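Whiteboard sheet as a desk top — anyone living with one for long?

Forum: Home Office and Desks
Thread started by paperfold_11

paperfold_11
Hello all. I am planning my second work table and I would like to hear opinions before I cut anything. My idea is a smooth white sheet laid flat as the working surface, with a wooden strip along the back so pens and small parts do not roll off behind. I do sorting and small paper repairs, so I need a surface where I can see every little thing. The old table is dark oak veneer and I lose needles on it every week.

My questions are mostly about the strip. Should the front edge be rounded or square? And do you glue it or screw it from under?

tallgrass
Rounded, please. I had a square one and my knuckles hit it each time I pushed a ruler back. Ten minutes with sandpaper and it was fine.

Glue only if you are sure you never want to change the sheet. Mine got yellow near the window after two summers.

Worklow_fan
I will disagree with the whole white idea. White is tiring. Under a strong lamp it is like looking at snow, and I got headaches until I put a gray mat over it. The Worklow forum people love white tops in their photos, but photos are not eight hours of work.

paperfold_11
Thank you both. Worklow_fan, I understand the point about the lamp, but I think it depends on the sheet. A glossy one would bother me also. What I like is the pale, slightly gray kind, smooth but quiet, with the light falling evenly on it. And I like it to end in light wood at the back, because then the eye knows where the table stops. Behind it I prefer dark. In my room I will hang a black curtain, so nothing in the background competes with the work.
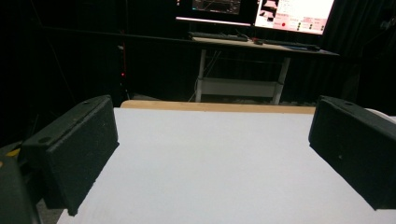 I also want to keep the rest of the furniture simple. A second desk with white metal legs can stand further back for the computer, and the sheet stays only for handwork. My partner thinks two desks in an 11 square meter room is too much. Maybe she is right, but I do not want to move the keyboard every time I open the glue.

mossy_kettle
The dark curtain is a good trick, I have the same. One warning — black fabric shows all the dust. I go over mine with a lint roller and it still looks like a cat slept on it. I have no cat.

tallgrass
Does the light strip not stand out too much against black? I would stain it darker.

paperfold_11
I want it to stand out! A tan strip, a little grain visible, no stain. If it is dark I will push things over it in the evening, I know myself.

Cilto_user
For the sheet, ask a sign shop for offcuts. I paid 900 for a cut piece in my currency and then learned that the shop next door gives the leftovers almost for free. Check for fine lines in the surface before you take it. Some sheets have them from the production and you see them only when the light comes low from the side.

Worklow_fan
Those fine lines collect graphite, by the way. Another reason for a mat.

mossy_kettle
Not in my experience. Soapy water and a soft cloth, and the graphite is gone. What does not go away is marker, if you leave it overnight.

paperfold_11
I work mostly with pencil, so I can live with that. I will screw the strip from under, round the front edge, and buy the lamp last, after I see how bright the sheet is in the real room. Cilto_user, how thick was your piece? I am afraid that a thin one will bend in the middle.

Cilto_user
Mine is thin, but it lies on an old door, so it has no chance to bend. With an open frame under it I would go thicker, or put a board between.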